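October 25, 2025

Rule one of the new sheet is that you read the sheet before you touch a gripper. It runs to two sides, so most of the morning went on rule one. Rosimeire Lins wrote it in May and has been adding to it ever since, mostly after things I did.

The old Humport rules had a whole page on lifting and not a word on when a recording counts. Now it's plain: fingers closed at the start, a full stop before contact, no nudging the tub with your knuckles and calling it a grasp. I've been a great nudger in my time.

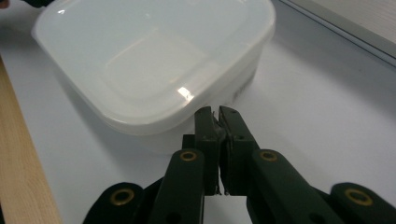

Target for the batch is 300 clean takes. We stand at 235, which Aparecida Teixeira read out in the voice of a dentist. A take with a bad start is struck off, however lovely the middle. I argued for mercy on this and got a new paragraph, 4b, with my argument in it as the thing not to do.

Two-handed work has its own section. Both grippers in view before either one closes, and no talking to the other operator – a rule I kept for very nearly a minute.

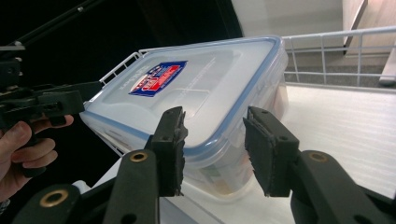 Lunch late. Soup. Backlund rang to ask if we follow their checklist or ours, and Rosimeire said ours, it's stricter, and looked pleased for the rest of the afternoon. Theirs lets you skip the surface check between takes. Ours has you look the table over every time, and sign for it.

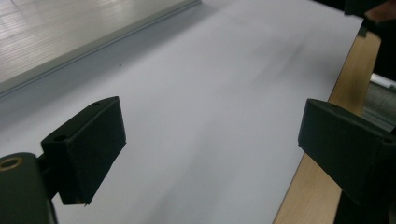 What do you do with a take if you forgot the surface check? Mark it unchecked and leave it out of the count, even if the table was spotless.

I have three of those to own up to. Will do it tomorrow, in small handwriting.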